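Hosham Open Workshop

The Hosham Open Workshop is a robotics open day held each September at Grundmont, and I've been to 3 of them, so I'm writing up what I know before I forget it all! It was started by Grethe Thoroddsen, and the soft goods bench (my favourite by a mile) is run by Lăcrămioara Vasiliu and Emanuel Bogdan.

Most benches at Hosham show finished machines. The soft goods bench shows hand-held grippers instead – you squeeze the fingers yourself and a camera on the tool records the view, which is later used to teach an arm. Cloth is the hard part, Emanuel reckons, and a plush blanket with a dark flat piece on top is a proper headache.

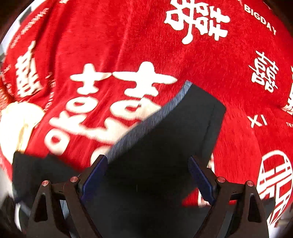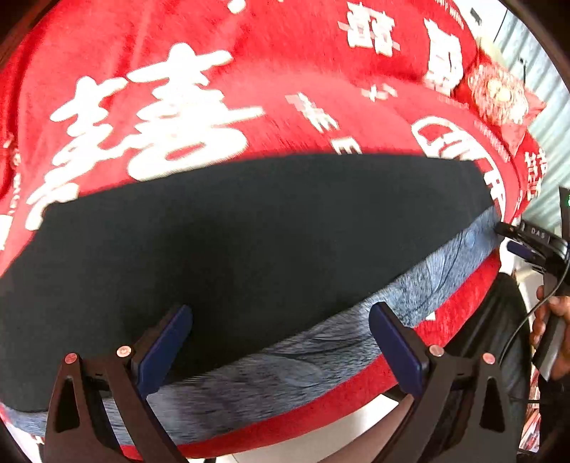
Red plush and dark flat piece, seen from the gripper in both.

Reading time: 2 min

Visitors get a turn after 3 in the afternoon. I was hopeless, I kept pinching the blanket as well (Lăcrămioara was very kind about it), but my neighbour's kid had the knack straight off. The other thing worth a look is Dristel, a sorting arm that does socks by colour and gets greys wrong a fair bit.

Last year's day drew 272 people, according to the sign-in book. Parking is behind the hall, and the sausage sizzle takes cash only.

42 shares · 2 comments
© Hosham Open Workshop · Contact · Back to top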